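Notes for the bench setup talk, 7th September
Slot is 25 minutes plus questions. Keep the water within reach and repeat the questions for the back rows.

Opening

Thank Danilo Yap for the invitation and say who I am. I run the packing and small assembly benches at Hesell. Before that I did the same kind of work at Nallex, standing up, at tables that were all the wrong height.

Say what the talk covers: the table, the mat, the light, and where people put their hands and heads. Nothing in it costs much. Most of the room will have a bench they can change on Monday morning.

Ask for a show of hands - who works at a white table? Who picked the color? Usually it was there when they arrived.

The table

We have 221 benches across the two buildings. In May we went through all of them with a tape measure and a notebook. Arnel Quiambao did the north building and I did the south.

Main finding was height. Nine benches had been adjusted for the person using them. The rest were at whatever height they came out of the box. Pause here, people like to write that one down.

Explain the elbow rule. Stand at the table with your arms relaxed and bend your elbows. For light work the top should be a little below the elbow. For anything you have to press down on, lower again. For fine work, higher, so the person doesn't have to fold over to see.

Mention the stool question because it always comes up. A stool is fine if there is room for knees under the top. Half our benches had a shelf in the way. We took the shelves out and had very few complaints, mainly about where to keep lunch.

The mat

White tops are good for spotting a dropped screw or a bit of tape. They are bad for glare, and they give the eye nothing to settle on. A mat fixes a good part of this. It marks the place where the work goes, and everything else on the table stays outside it.

Go through what we tried. Gray disappeared against the shadows. Green was fine but two people disliked it. Dark red was the one that got kept. Rounded corners are better than square ones, which curl up and catch sleeves.

Size: big enough for the job, small enough that you can reach all of it without leaning. Put it straight in front of the person and square to the table. If it keeps drifting to one side, look at what is crowding it from the other.
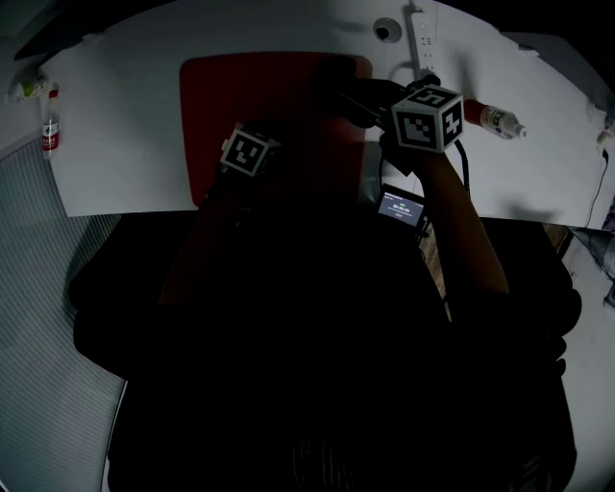
Red mat centered on a white tabletop. Note the dim light and the hunched posture.

Leave this one up for a minute. Ask what they would change first. Someone will say the chair or the table height, and that may be right, but I would start with the light. People bend toward what they can't see well. Dark clothing over a pale table makes the contrast harder too, and the body blocks whatever comes from overhead.

Point out that both hands are up and busy, well off the mat. For a short time that is fine. If hands are off the surface for most of a shift, the shoulders pay for it, so give the forearms something to rest on.

The light

Two lamps, one each side, slightly forward of the person. One lamp behind the shoulder is the usual mistake. Iwona Wilczyńska tested this with the evening shift and got fewer complaints about sore necks within a couple of weeks. Say clearly that it was a small group and we did not run it as a proper study.

Cost slide. The lamps for the first row came to $3,615 with fitting. We had budgeted 3,000 and went over on brackets. Reynaldo Ignacio has the parts list if anyone wants it.

Cables

Keep this short. Lamp cables go down the back leg. Anything hand-held with a cable should have it led away from the chest and the lap. A loop hanging in front of you will catch on the edge of the table sooner or later.

If time is short, skip the Cuva trial and go straight to questions.

Questions I expect

Standing mats for feet: yes, but a separate talk.
Who pays: at our place it came out of maintenance.
Shared benches: mark two heights on the leg with paint.

Hand over to Reynaldo Sebastian for the next session. Leave the tape measure on the front table.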